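Setting up home languages in Jukley (section 4)

Do this before you add any word packs. If the packs go in first they all land under the account language and you'll have to move them by hand.

You need: the parent app, one child profile, and a rough idea of who speaks what at home. The idea can change later.

4.1 Adding the child profile

1. Open the parent app, tap Family, then Add child.
2. Type a first name or nickname. No surname needed.
3. Pick the birth month. This sets the starting level – leave it alone even if your child talks early.
4. Tap Save. Wait for the green tick.

Note: one profile per child. Siblings sharing a profile will mess up the review schedule for both.

4.2 Assigning a language to each adult

1. Go to Family > Adults.
2. Tap a name, then Speaks with child.
3. Choose one main language. Türkmen is listed under its own spelling, so scroll past Turkish.
4. Add a second language only if you use it with the child most days.
5. Repeat for grandparents, sitters, anyone who reads the bedtime story.

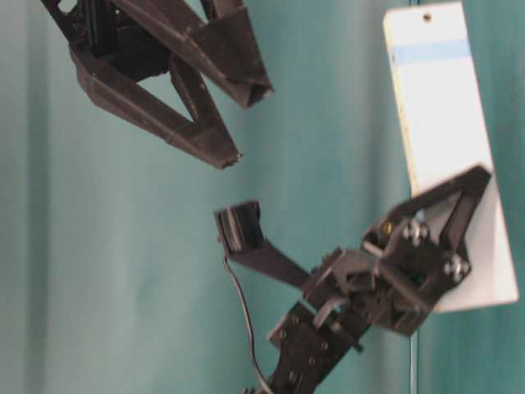
Caution: don't set the same adult to "Mixed" just to be safe. Mixed switches off the speaker reminders and there is no warning when it does. If two adults share a language thats fine, set both.

4.3 Loading the word packs

The starter pack has 114 words per language. The full pack has 3,000. Start with the starter, even for a five year old.

1. Tap Packs, pick the language, tap Get.
2. Stay on wifi until the bar fills.
3. Open the pack and play any three words. Check the voice and the accent are ones you can live with.
4. Wrong accent? Hold the pack name, tap Voice, choose another. Not all languages have a second voice yet. 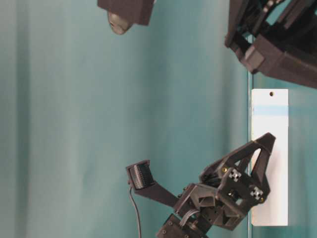 Fig. 4-1. Black gripper at lower right, teal backdrop.

Türkmen full pack is shorter than the others at 1,713 words. More are being recorded. Updates come by themselves if Auto-update is on.

Note: the Gumora story bundle is seperate and needs its own download. Same steps, under Stories.

4.4 Turning on the daily plan

1. Family > child's name > Daily plan.
2. Set a time for each language. Mornings for one and evenings for the other is easiest to keep up.
3. Keep the total under 45 minutes a day, all languages together.
4. Switch on Reminders for each adult. They go only to the adult assigned in 4.2.

Caution: changing the plan resets the week's record. Change it at the start of a week if you care about the chart.

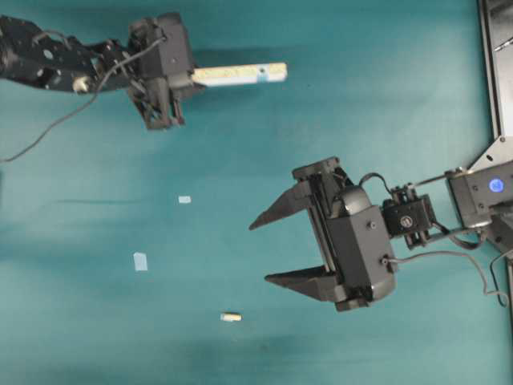 Fig. 4-2. Two black arms over teal-green cloth.

4.5 If something looks wrong

Child answers in the "other" language – normal, the app accepts it and logs it. Nothing to fix.
Pack missing after download – close the app fully, reopen, check Packs > Hidden.
Reminders to the wrong person – go back to 4.2, step 2.
Breketti keyboard won't type accents – update it first, then restart the phone.

Section edited by Ottmar Ruppert, October. Reading and writing mode is in section 5.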